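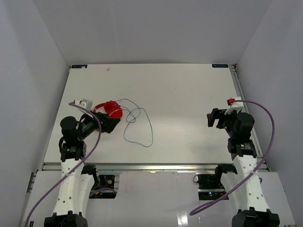
Two-arm cell, left gripper at the red bundle, right gripper open and empty.

**Cable slack and clearance rules for a two-arm tabletop cell?**

I'm writing the house rules for our bench cell at Cleltwood and I'm stuck on the section about loose cables. Each arm has a purple cable from the gripper end back along the white link, run in long open arcs. The task item is also a thin blue wire, so the grippers work close to one kind of wire while trailing another. Our draft says "cables shall be secured" and stops there. Is there a usable rule for how much slack to allow, and should the idle arm be parked off the board or left hovering over it?

Posted by Rosalie Berchtold, 20th June

---

**Mayu Nakajima**

Write the rule around reach, not length. Procedure we use at Akl:

1. Power down, move each arm by hand to its furthest working poses, and check the cable at every joint.
2. Clip it to the link on both sides of the elbow. Leave a free loop at the joint and nowhere else.
3. The loop must not touch the work surface or enter the other arm's envelope in any pose.
4. Repeat at reduced speed with a person on the stop button.
5. Inspect clips and connectors every 2000 cycles. Log the date and initials.

For the idle arm, define one park pose and make the program check it before the other arm starts. Hovering is acceptable if the envelopes are kept apart in software. We use a 78 mm minimum between grippers. That figure came out of our own risk assessment, so do your own. ISO 10218 and ISO 12100 are the places to start for the method.

---

**firnetico_user**

zip ties. we did ours in February and no snags so far

---

**bench29**

Agree with most of Mayu's list, but zip ties pulled tight on a moving cable will damage the jacket. Use hook-and-loop straps and check the minimum bend radius on the cable data sheet. Also put the task wire in the rules as its own hazard. If it can loop over a gripper finger, you need a force limit on the pull and a written step for freeing it with power off.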